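2018년 5월 18일, Stovance 2층 강의실. 발표 40분, 실습 20분. 물 챙길 것, 손전등 챙길 것, 샘플 판 다섯 장은 첫 줄 책상에 미리 깔아 둘 것.

# 상판 읽기: 나뭇결, 옹이, 긁힌 자국, 그리고 그 위에 쌓이는 것들

## 0. 시작 전

- 슬라이드 켜기 전에 인사부터. 불은 다 켠 채로.
- 샘플 판 A부터 E까지 앞줄에서 뒤로 돌린다. 뒤집어 보지 말라고 부탁하기! 뒷면을 보면 답이 나와 버린다.
- 손전등은 Chih-ming Huang 씨가 들고 있다. 내가 손 들면 켜 주기로 했음.

## 1. 여는 말 (3분)

안녕하세요. 오늘은 여러분이 매일 팔꿈치를 대고 있으면서 거의 안 들여다보는 것, 책상 상판 이야기를 하려고 합니다. 저는 이 이야기를 정말 좋아해요. 식당에 가면 메뉴판보다 테이블을 먼저 보고, 남의 집에 가면 식탁보를 슬쩍 들춰 봅니다(실례인 줄은 압니다).

처음 빠진 건 할머니 댁 밥상 때문이었어요. 뒷면에 연필로 1962라고 적혀 있었습니다. 만든 해인지, 산 해인지, 물건 번호인지 아직도 모릅니다. 그런데 그 숫자를 보고 나서 다시 앞면을 보니까 결이 보이기 시작하더라고요. 어릴 때 손가락으로 따라 그리던 그 타원이 다 나무가 한 해씩 자란 흔적이었던 거예요.

*(여기서 잠깐 쉬기. 집에 그런 가구 있는 분 손 들어 보시라고 하기. 많이 들면 한 분 이야기 듣고, 적으면 바로 넘어감.)*

## 2. 결은 왜 타원이 될까 (8분)

**슬라이드: 통나무 그림, 자르는 방향 세 가지**

통나무를 양파라고 생각해 보세요. 껍질이 겹겹이 싸여 있죠. 가운데를 지나게 자르면 줄이 나란히 섭니다. 이게 곧은결입니다. 가운데를 비켜서 자르면 껍질을 비스듬히 스치게 되고, 그때 산봉우리 모양이나 길쭉한 타원이 나옵니다. 무늿결이라고 부르고, 목공방에서는 그냥 '판목'이라고도 많이 하지요.

타원이 닫혀 있으면 칼날이 볼록한 부분을 살짝 깎고 지나갔다는 뜻이에요. 나무는 자로 그은 것처럼 곧게 자라지 않으니까요. 줄기가 조금 휘거나 부풀면 그 자리에 등고선이 생깁니다. 정말로 지도의 등고선과 같은 원리입니다! 저는 이걸 처음 알았을 때 집에 있는 도마를 전부 꺼내 놓고 저녁 내내 봤어요.

- 줄 간격이 넓은 곳: 칼날이 나이테를 거의 나란히 스친 곳
- 줄 간격이 좁은 곳: 가파르게 가로지른 곳
- 뾰족한 봉우리: 줄기가 가늘어지는 방향을 따라가 볼 것

실습: 샘플 A에서 제일 안쪽 타원을 찾고, 손톱으로 바깥 방향으로 천천히 건너가 보기. 손끝에 골이 느껴지는지, 매끈하기만 한지. 느낌을 기억해 두라고 말하기. 4번에서 다시 쓴다.

*(질문이 나올 자리: "그럼 어느 쪽이 좋은 나무예요?" 대답: 좋고 나쁨은 쓰임 나름이다. 곧은결은 덜 휘고, 무늿결은 보는 맛이 있다. 길게 끌지 말 것. 지난번에 여기서 10분을 썼다.)*

## 3. 옹이 이야기 (6분)

**슬라이드: 가지가 줄기에서 나오는 단면 그림**

옹이는 가지가 있던 자리입니다. 줄기가 굵어지면서 가지 밑동을 품어 버린 거죠. 그래서 옹이 둘레에서는 결이 물길처럼 돌아갑니다. 냇물에 돌을 하나 놓으면 물이 갈라졌다가 다시 모이잖아요. 딱 그 모양이에요.

살아 있는 가지가 묻히면 둘레와 붙어 있고, 죽은 가지가 묻히면 검은 테가 둘러지고 나중에 쏙 빠지기도 합니다. 샘플 C에 빠진 구멍이 있어요. 돌려 보실 때 손가락 끼우지 마시고요. Sum-yee Tang 씨가 작년에 끼웠다가 한참 고생하셨습니다. (웃음을 기다리되, 본인이 객석에 계시면 먼저 눈인사.)

예전에는 옹이를 흠으로 쳐서 안 보이는 데로 돌렸습니다. 요즘은 일부러 옹이 있는 판을 찾는 분도 많고요. 저는 작은 옹이 쪽입니다. 큰 건 눈이 거기서 못 떠나는데, 작고 삐죽한 건 밥 먹다가 문득 발견하는 재미가 있거든요.

## 4. 진짜일까, 인쇄일까 (10분)

제일 신나는 부분입니다. 목소리 너무 빨라지지 않게 주의!

나뭇결은 종이에도 필름에도 찍을 수 있습니다. 그리고 요즘 인쇄는 무척 훌륭해요. 저도 자주 틀립니다. 지난 2월에 Pumstead에서 작은 모임을 하면서 판 조각을 121장 늘어놓고 맞히기를 했는데, 위에서만 본 사람들은 거의 반타작이었어요. 옆면을 볼 수 있게 해 주니까 다들 얼굴이 환해졌습니다.

제가 보는 순서는 이렇습니다.

1. **옆면.** 윗면의 줄이 모서리를 넘어 옆으로 이어지는가. 이어지면 나무일 가능성이 크다. 옆면에 띠를 따로 붙인 경우는 판단 보류.
2. **반복.** 똑같은 옹이가 팔 하나 거리에 또 있는가. 쌍둥이 옹이를 찾으면 박수 쳐도 좋다.
3. **손끝.** 아까 샘플 A에서 느낀 골을 떠올려 보기. 다만 요철까지 찍어 내는 제품이 있으므로 이것만 믿지 말 것.
4. **비스듬한 빛.** 손전등을 상판에 거의 눕혀서 비춘다.
5. **흠집 속 색.** 이미 깊게 팬 자리가 있다면 그 안쪽이 윗면과 같은 색인지. 새로 긁어 보지는 마세요, 제발.

*(손 든다. Chih-ming 씨가 손전등 켬. 천장 등 반만 끄기. 샘플 B와 D를 나란히 놓고 빛을 낮게 비춘다. 앞줄 분들 일어나서 보시게.)*

인쇄라고 실망하실 필요는 전혀 없어요. 인쇄 무늬도 출발점이 된 나무가 있는 경우가 많고, 어떤 판을 골라 찍을지 누군가 고민했을 겁니다. 저희 집 작업대는 인쇄 무늬인데, 상판 왼쪽의 소용돌이를 저는 몹시 아낍니다. 커피잔은 꼭 그 옆에 둡니다. 위에 올리면 안 보이니까요.

그리고 위에서 한 번 본 것만으로는 답이 안 나올 때가 있습니다. 그럴 때는 "모르겠다"가 맞는 답이에요. Amia 공방에서 배울 때 선생님이 제일 칭찬한 대답도 그거였습니다.

## 5. 작업 중인 상판 (8분)

이제 빈 상판에서 물건이 놓인 상판으로 갑니다. 우리는 책상 위에서 자르고 찢고 싸고 풀잖아요. 그중에서도 판지! 판지는 참 좋은 재료인데, 상판과 같이 두면 재미있는 점이 많습니다. 색은 비슷한 집안인데 결이 있고 없고가 확 갈려요. 상판의 줄이 판지 가장자리에서 뚝 멈추는 걸 보면, 오히려 결이 더 잘 보입니다.

**슬라이드: 사진 한 장. 띄우고 열까지 속으로 세기. 먼저 말하지 말 것.**

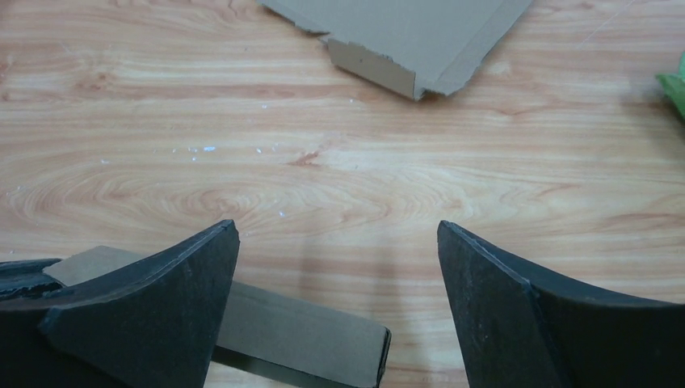 *밝은 나뭇결 상판과 판지 두 조각. 안쪽으로 겹겹이 들어가는 타원 무늬를 먼저 찾아보세요.*

- 첫 질문: 타원은 어디 있나요? 왼쪽의 큰 것부터 손으로 허공에 그려 보게 하기. 길게 늘어난 고리는 스스로 찾으시도록 둔다.
- 둘째 질문: 옹이처럼 보이는 붉은 갈색 자국, 찾으셨어요? 짧고 삐죽하게 오른쪽 위로 가늘어집니다. 제가 아까 말한 바로 그 취향이에요!
- 셋째 질문: 나무일까요, 인쇄일까요? 손 들어 보기. 내 답은 "이 사진만으로는 모르겠다". 옆면도 없고 만져 볼 수도 없다.
- 오른쪽 위의 가늘고 옅은 사선은 맨 마지막에. 결을 가로지르는 방향이라 긁힌 자국처럼 보인다고만 말한다. 결을 따라가는 선이었다면 우리 눈이 그냥 지나쳤을지도 모른다는 이야기로 연결.
- 작은 흰 점들은 누가 먼저 말해 주면 제일 좋다. 아무 말 없으면 "점 보이시는 분?" 하고 묻기. 무엇인지는 단정하지 않는다.

점 이야기에서 바로 청소로 넘어갑니다. 밝은 상판에서는 희끗한 부스러기가 정말 안 보여요. 결이 복잡하면 더 그렇고요. 저는 자리를 정리할 때 손전등을 한 번 눕혀 비춥니다. 그러면 안 보이던 것들이 조그만 그림자를 하나씩 달고 나타나는데, 이게 또 은근히 중독성이 있습니다.

## 6. 상판 정리하는 순서 (5분)

**슬라이드: 글자만, 크게**

- 큰 조각부터 들어낸다. 끌지 않고 든다. 밑에 모래알 하나만 끼어 있어도 선이 생긴다.
- 판지는 쓸 것과 버릴 것으로 나눈다. 나는 손바닥보다 큰 조각은 남긴다. 풀칠 받침, 칼질 받침, 흔들리는 다리 받침.
- 부드러운 솔로 결 방향을 따라 쓴다.
- 꼭 짠 천으로 한 번, 마른 천으로 한 번.
- 끈적한 테이프 자국은 급하게 긁지 말고, 구석에 먼저 시험해 본 다음 닦는다.

솔은 비싼 것 필요 없어요. 저는 Dizon에서 산 납작한 솔을 쓰는데 손잡이를 두 번 갈았습니다. 솔보다는 천을 자주 빠는 편이 훨씬 낫고요.

*(Sum-yee 씨의 질문이 메일로 먼저 왔음: "원목 상판에 기름은 얼마나 자주?" 답: 물방울을 한 방울 올려 보고 금세 스며들면 바를 때가 된 것. 마감재마다 다르니 제조사 안내를 먼저 보시라고. 시간 남으면 샘플 E로 보여 주기.)*

## 7. 실습 안내 (나머지 시간)

자, 이제 각자 앞에 있는 책상을 봐 주세요. 이 강의실 책상도 전부 읽을거리입니다! 종이를 한 장씩 드릴 텐데, 마음에 드는 무늬 하나를 골라서 연필로 옮겨 그려 보세요. 잘 그리실 필요 없어요. 선이 어디서 휘고 어디서 다시 모이는지만 따라가면 됩니다. 손이 가는 동안 눈이 바빠집니다.

- 종이는 500장 묶음이 뒤쪽 선반에 있음. 아끼지 말고 쓰시라고 하기.
- 연필은 진한 것. 볼펜은 눌린 자국이 상판에 남으니 오늘은 넣어 두기.
- 옹이를 고른 분께는 둘레의 결부터 그리고 가운데를 나중에 채우라고 귀띔.
- 쌍둥이 옹이를 찾은 분은 큰 소리로 알려 주기. 다 같이 가서 본다.

끝나면 그림을 창가 벽에 붙입니다. 그린 자리도 아래에 적어 주세요. "셋째 줄 창가 쪽"처럼요. 쉬는 시간에 그림을 들고 그 자리를 찾아가 볼 겁니다.

## 메모 (읽지 말 것)

- 샘플 D 모서리 띠가 들떴음. 돌리기 전에 종이테이프로 살짝 눌러 두기.
- 사진 슬라이드는 강의실 프로젝터에서 색이 허옇게 나올 수 있다. 시작 전에 밝기를 낮춰서 결이 보이는지 확인.
- 4번이 길어지면 6번의 기름 이야기를 뺀다. 5번은 절대 줄이지 않는다.
- Chih-ming 씨에게 손전등 건전지 여분 드리기.
- 나올 때 샘플 판 다섯 장 수를 맞춰서 천 가방에. C는 구멍 쪽이 위로 오게.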